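Papierarbeiten und Geschenkverpackung, Kursheft
Einheit 3: Schachteln aus Karton falten und beziehen

Voraussetzung für diese Einheit sind die Übungen zum Rillen und Schneiden aus Einheit 2. Wer dort gefehlt hat, holt die beiden Probestreifen bitte vor dem Termin nach. Die Vorlagen liegen im Materialschrank, Fach »Umden«.
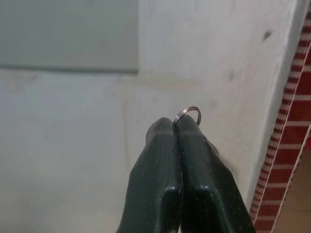
Daryna Marchuk
Kursleiterin Papier und Buchbinden, Werkstatt Sandum

Stand: Oktober 2023

3.1 Material

Für die Schachtel wird Karton mit 400 g/m² verwendet, für den Bezug ein Papier zwischen 70 und 120 g/m². Schwerere Bezugspapiere brechen an den Kanten, leichtere schlagen beim Kleben Wellen. Pro Person werden benötigt:

Karton, ein Bogen 35 x 50 cm
Bezugspapier, ein Bogen in gleicher Größe
Falzbein
Stahllineal und Cutter
Schneidematte
Buchbinderleim, mit Wasser verdünnt
Flachpinsel
Makulatur zum Unterlegen

Klebestifte sind für Proben erlaubt, für die Abschlussarbeit nicht.

3.2 Laufrichtung

Karton und Papier haben eine Laufrichtung. Die Fasern liegen überwiegend parallel zu einer Seite des Bogens. Beim Biegen in Laufrichtung ist der Widerstand gering, quer dazu deutlich höher. Zur Bestimmung den Bogen locker zur Hälfte umlegen, ohne zu knicken, und mit der flachen Hand andrücken. Danach um 90 Grad drehen und wiederholen.

Karton und Bezug müssen dieselbe Laufrichtung haben. Andernfalls zieht sich der Deckel nach dem Trocknen krumm. Die Richtung mit einem dünnen Bleistiftpfeil auf der Rückseite vermerken, auch auf den Resten.

3.3 Maße für Boden und Deckel

Der Boden misst in der Übung 17 x 17 cm bei einer Wandhöhe von 5 cm. Der Zuschnitt ist demnach 27 x 27 cm groß. Der Deckel bekommt auf jeder Seite der Grundfläche 1,5 mm Zugabe, seine Grundfläche hat also 17,3 x 17,3 cm. Bei einer Deckelhöhe von 3 cm ergibt sich ein Zuschnitt von 23,3 x 23,3 cm. Beide Teile passen nicht zusammen auf einen Bogen. Der Deckel wird deshalb aus dem zweiten Bogen geschnitten, den jeweils zwei Personen gemeinsam erhalten.

Bei dickerem Bezugspapier reicht die Zugabe nicht aus. Dann vorher an einem Reststück prüfen, wie stark Karton, Bezug und Leim zusammen auftragen.

3.4 Rillen und Falten

Die Linien auf der Innenseite anzeichnen. Mit dem Falzbein am Lineal entlangfahren, zuerst leicht, beim zweiten Mal mit Druck. Die vier Eckquadrate an je einer Seite bis zur Rillung einschneiden, sodass eine Klebelasche stehen bleibt. Die Laschen an der freien Kante schräg anschneiden, etwa 2 mm genügen.

Alle Wände erst vorfalten, dann kleben. Die Laschen liegen innen. Jede Ecke eine Minute halten oder mit einer Klammer fixieren, dabei einen Papierstreifen unterlegen.

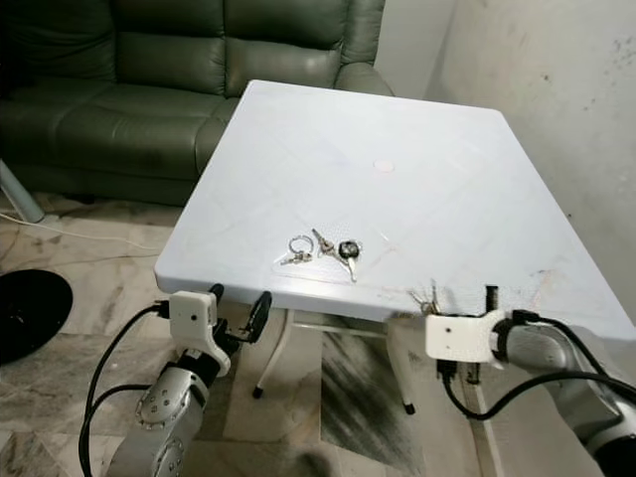 Tisch mit Schlüsselbund.

3.5 Beziehen

Das Bezugspapier rundum so groß schneiden, dass es die Wände bedeckt und innen 1,5 cm einschlägt. Den Leim von der Mitte nach außen auftragen und zwei Minuten warten, damit sich das Papier dehnen kann. Die Schachtel mittig aufsetzen, wenden und mit dem Falzbein durch ein Blatt Makulatur glattstreichen.

Danach zwei gegenüberliegende Seiten hochziehen und um die Ecken führen. Die beiden anderen Seiten werden auf genaue Breite geschnitten und zuletzt geklebt. Gemusterte Papiere vorher ausrichten, Streifen fallen bei schrägem Sitz sofort auf.

3.6 Häufige Fehler

Deckel klemmt: Zugabe vergessen oder an der Innenseite der Rillung gemessen.
Blasen im Boden: Leim ungleichmäßig verteilt oder zu früh aufgesetzt.
Offene Ecken: Lasche zu stark abgeschrägt.
Glänzende Flecken: Falzbein direkt auf dem Bezug benutzt.

3.7 Aufgabe bis zur nächsten Einheit

Eine Schachtel mit Deckel in frei gewählter Größe, bezogen, dazu eine Maßskizze mit eingetragener Laufrichtung. Aicha Ouali und Amr Kettani stellen ihre Muster aus dem Maikurs zur Ansicht bereit. Fragen zu den Maßen beantwortet Yasmine Helmy in der offenen Werkstattzeit.

In Einheit 4 folgen Banderolen und Schleifen aus Papierband. Dafür bitte eine spitze Schere mitbringen.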